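Setting up a truck for camping: notes for the Saturday talk at the Plakley clubhouse

Slides are mostly for people in the back who can't hear me. If the projector dies again I'll just talk.

Opening

Hi everybody, thanks for coming in when it's this nice out. Quick show of hands, who's slept in or on their truck at least once? (Wait for hands.) Okay, and who slept well? (Usually gets a laugh. Move on even if it doesn't.)

So I've been building mine for nine years. It's the green one parked out front with the dent in the tailgate, and you're welcome to climb around on it after. I've bolted things on, taken them off, sold them, and bought one of them back from the same guy for more than he paid me. I want to save you some of that.

What I'm going to cover is weight, sleeping, power, and then how you pack the thing. I'm skipping lift kits. There's a whole other evening in lift kits and I'd like to be home by 10.

Weight

Start with the sticker in the door jamb. Go read yours at the break if you never have. That payload number includes you, your passenger, the dog, the cooler, the fuel cans, and every bracket you ever ordered at midnight.

My truck came off the lot with a pretty healthy number, and I used up most of it without noticing. Steel front bumper, winch, skid plates, the bed rack, the bigger spare. Each one felt like nothing when I put it on! Then I drove it over the scale at the gravel yard on the way to Likora, fully packed, and I was over. Not by a ton, but over, and I'd been wondering all summer why the brakes felt lazy on the long downhill.

Tell the story about the gravel yard guy not charging me because he felt sorry for me. Keep it short.

Things I took off after that: the second gas can, the big jack, and the light bar I'd used twice. Kept the winch. I know people argue about the winch. I drive alone a lot, so I keep it, and if you always go out with two other trucks you can probably get by with a good strap and shackles.

Also, roof weight. Your roof has one limit for when you're moving and a much higher one for when you're parked, and the moving one is the one that bites you. Look them both up in the manual before you shop for a tent.

Sleeping

(Slide with the tent open on the bed rack.)

I've done the ground, the back seat (don't), a platform in the bed, and a rooftop tent. Right now I'm in a softshell tent mounted low on the bed rack, level with the cab. You lose some height for gear underneath, but the truck handles way better in a crosswind and I can reach all the latches without standing on a tire.

Platform people, I've got nothing bad to say. It's cheap, it's warm, and if it's raining sideways at the Saxena campground you're going to be much happier than me. Measure yourself first though. Lying down, with a pillow, in the bag you're really going to use. My platform came out 2 inches too short, and for a whole season I slept on the diagonal with my feet against the wheel well.

Level the truck before you open anything. I carry a pair of plastic ramps and a little bubble level stuck to the dash. A tiny slope feels like a playground slide at three in the morning.

Power

Somebody always asks about the fridge, so let's do the fridge. Yes, I love the fridge. No, you don't need it for a weekend. Ice is fine for a weekend.

If you do get one, get a second battery or a power station before you get the fridge. I did it in the wrong order and woke up at the Fummont trailhead to a truck that went click. Very nice family gave me a jump. They had a cooler.

Run a proper fused line back to the bed, thicker wire than you think. The factory outlet back there tends to shut off with the key on a lot of trucks, so check yours in the driveway, at night, with the engine off. Leave the fridge running until morning and see what you've got left.

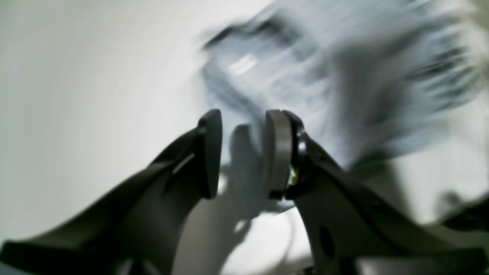 Lights are the cheap fun part. Warm ones if you can find them, on a dimmer. The bright white ones bring every moth in the county right into your dinner, and the neighbors will hate you.

Packing

I used to have 23 bins. Okay, some of those were shoeboxes, but still. Now everything lives in two drawers and a few soft bags. Kitchen in the left drawer, tools and recovery gear in the right one. Recovery gear goes nearest the tailgate. You'll want it when you're muddy and cranky, and you don't want to be digging past the pancake mix.

Strap everything. Then go drive a washboard road for ten minutes, pull over, and strap it again. Something always walks.

Do one practice night close to home. I mean really close, like a driveway or the county park. Write down everything you reached for and didn't have, and everything you hauled along and never touched. My first list said can opener, headlamp, and a different pillow.

Questions

Leave plenty of time here. Expect tire pressure (say it depends on the tire and the load, then give mine for sand and for gravel), expect the winch argument, and expect somebody to ask what the whole build cost. I don't have a total. I threw away the receipts for the first bumper on purpose.

Remind folks the sign-up sheet for the Likora run is by the coffee. Bring a full tank, there's no gas past the bridge.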